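# Cleaning and Restarting a Small Refrigerator

If you have a little refrigerator in a bedroom, an office or the corner of a sitting room, chances are it gets cleaned far less often than the big one in the kitchen. Mine certainly does!

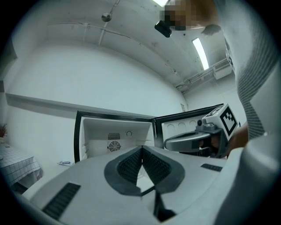
I've had small refrigerators of one kind or another since my first rented room, and I've arrived at a way of cleaning them that takes an unhurried morning, most of which is waiting. You don't need anything special. The job goes best when the fridge has nothing in it, so pick a time when the groceries are low - the day before a shopping trip is ideal, and so is the week you come back from a vacation.

## What you'll want to have ready

- A bowl or small bucket of warm water
- Baking soda
- A little plain dish soap
- Two soft cloths, one for washing and one for drying
- An old toothbrush (a soft one, please)
- A few cotton swabs
- A towel for the floor
- A cooler bag, if there's food to keep cold

I use an old Medeven cooler bag that has been to more picnics than I have, but any insulated bag with a couple of ice packs will do nicely. For the cloths, I like the thin kind you can wring out almost dry. The thick fluffy ones hold too much water for a job like this, and you end up chasing drips.

## Step 1: Unplug it and open it up

Pull the plug out of the wall before you do anything else. Turning the dial down to off isn't the same thing, so do go and find the plug, even if it means moving a chair.

Take out whatever food is left and be a little ruthless with it. I always find a mustard I have no memory of buying. Anything you're keeping goes into the cooler bag, and then out come the shelves, racks and drawers if your model has them. Lay them on a towel somewhere they can warm up gradually. Glass shelves especially shouldn't go straight from the cold into hot water, or they may crack.

Now swing the door wide open and leave it. If there's frost inside, put the floor towel down under the front edge and let the frost melt in its own good time. I know it's tempting to help it along with a butter knife, and I did exactly that to a small Skallen years ago, in my second apartment. I put a hole in the wall of the compartment and that was the end of a perfectly good fridge. Have a cup of coffee instead.

## Step 2: Mix the wash

My everyday mix is 2 tablespoons of baking soda to 32 ounces of warm water, stirred until it's mostly dissolved. It takes care of smells without leaving a smell of its own, and I've never had it mark a white liner. If something sticky has spilled, add a drop of dish soap - one drop, truly, or you'll be rinsing until suppertime.

Please skip the bleach and the gritty powders. They can dull the plastic, and once the surface is scratched it holds on to stains much more stubbornly than it did before.

## Step 3: Wash the inside

Start at the ceiling of the compartment and work down. Wring your cloth well, wipe the top, then the sides, then the back, and finish with the floor, where everything has collected by then. Rinse the cloth often. I like to go over each wall a second time with clean water.

The back wall needs a gentler hand if yours has a fan cover or a vent on it. Don't spray anything there, and don't press a wet cloth against the openings. Go around the edge of the cover with a barely damp cloth, then use a dry toothbrush to loosen any dust sitting on the grille. Brush it outward, toward yourself, so it falls to the floor of the compartment where you can wipe it up.

If there's a knob inside, make a note of where it's set before you start. It's very easy to nudge one while you're scrubbing beside it, and then you spend the next few days wondering why the milk is freezing! A cotton swab will get around the base of the knob, where there's usually a fine gray ring of grime.

## Step 4: Don't forget the door

The inside of the door is where most of the mess lives in my experience, and molded liners with bumps and ridges are good at holding on to it. Wrap the damp cloth around your finger and follow each curve down one side and up the other. For corners your finger won't reach, dip the toothbrush in the baking soda mix, shake it off well and work in small circles.

Next comes the seal, if your door has the soft rubbery kind. Fold it back gently with your fingers and wipe inside the creases with a swab. Crumbs in there can keep the door from closing snugly. Black trim shows every dried drip, I'm afraid, so buff it with the dry cloth when you've finished.

## Step 5: Dry everything, then air it out

Go over the walls, the door and the trim with your second cloth, and dry the shelves before they go back. Then leave the door open for a good long while. I give mine until after lunch. A small fridge closed up damp will smell like a basement by the next morning, and you'll have to do the whole thing over.

While it airs, wipe the outside and sweep behind it if it's light enough to move. Check the manual for how much space it wants around it. My present one, a Vumavar 416, had been shoved right up against the curtains for most of a winter, and it ran much more quietly once I gave it a bit of room.

## Step 6: Start it up again

Put the shelves back, set the knob where you had it, close the door and plug the fridge in. If you tipped it on its side to move it, let it stand upright first for as long as the manual advises. Then let it run empty until it's properly cold, and check with a fridge thermometer if you have one. I keep a little Kuusk dial thermometer on the shelf and look for 40 degrees or just under before any milk goes in.

## Keeping it nice

Once it's clean, a quick wipe whenever you restock will put off the next big wash for months. I keep an open dish of baking soda at the back, well clear of the fan, and change it in November when I'm getting ready for holiday company.

If you're putting the fridge away for a season, do all of the above except the last step, and prop the door open a few inches with a rolled-up dish towel. Tape the towel in place if there are cats or small children in the house, and store the fridge somewhere that little ones can't get to it.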